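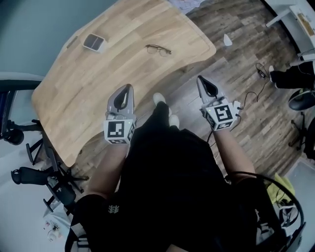

Can a robot learn a two-handed task if no robot was in the room when the task was recorded?
For simple table tasks, our answer is that it can learn a good part of it, as long as the recordings know very exactly where each gripper was. The rest of this thread is about the word "exactly".

1/ Some background first. In the Skevside project we collect demonstrations with two hand-held grippers. A person holds one in each hand and does the task. Later a policy is trained on the gripper motion and on the view from the head.

2/ Each gripper carries a white cube with black square markers on its faces. The cube gives us position and rotation. We like this method for a boring reason: when it fails, it usually fails loudly. The marker is lost and we have a hole in the data. A hole is easy to find.

3/ The failures which are not loud are the subject of our new note. It is a short note, only one result and a lot of tables. I put it on the group page on 26 August 2021, and several people asked me for a version they can read on the bus. So, I try.

4/ The question was this. When a person works with both hands, what matters more for the trained policy: the error of each gripper in the room, or the error between the two grippers?

5/ Before, I believed these are nearly the same thing. If both hands are tracked well, then the distance between them is also good, no? I wrote this in our first plan and I was quite sure about it.

6/ It is wrong in one common case. People turn their wrists. When one cube turns so that only a single face looks at the camera, the estimated rotation can jump a little from one moment to the next. Position looks fine. Rotation is not fine, and the finger tips are far enough from the cube that a small angle becomes a visible shift at the tips.

7/ With one hand, the policy forgives it. With two hands holding one object, the recorded finger tips suddenly move closer or farther apart, and the policy learns that this is part of the job. We saw the arms pull at a folded cloth as if they were angry with it.

8/ Our change is small. We call it Hakstead in the code, after the street where our old lab was. For every moment we solve the two grippers together, not one after the other, and we add a soft limit on how fast the relation between them may change. When only one face is visible, the limit counts more. When two or more faces are visible, it counts very little.

9/ The result, on the cloth task: with separate tracking the policy finished 80 percent of the trials. With joint tracking, 95 percent. Same demonstrations, same training, same robot. Only the labels were computed again.

10/ Please read these numbers with care. It is one task family and 2 robots of the same model. On pick-and-place with one hand we found no difference that I would defend in front of a reviewer.

11/ I was asked if better markers would solve it too. Partly, I think. Larger cubes help, but then people bump them against each other and against the table, and they begin to move in a strange way to protect the cube. We tried it at the Skadgate site and went back to the small ones.

12/ A practical thing for people who collect such data: look at the relative angle between the grippers, plotted over time, before you train anything. We did not do this for more than 3 months. The jumps were there the whole time, very easy to see, and I had been plotting only positions.

13/ What does not work yet: fast handovers. The soft limit makes them a bit too smooth, so the second hand closes late. Bajwa, our next data round, has many handovers in it, and it starts in September - I hope to have a better limit before this.

14/ The code for the joint solve is in the same place as the note. The tracking files for the cloth task will follow when I have finished cleaning the names of the folders, which are at the moment a shame.

15/ Small correction to post 8: the soft limit is on the relative rotation only. Relative position is left free. I wrote "relation" and two readers understood it as both. The note has it right in the text, but the caption of the second table has the same unclear word, and I will change it.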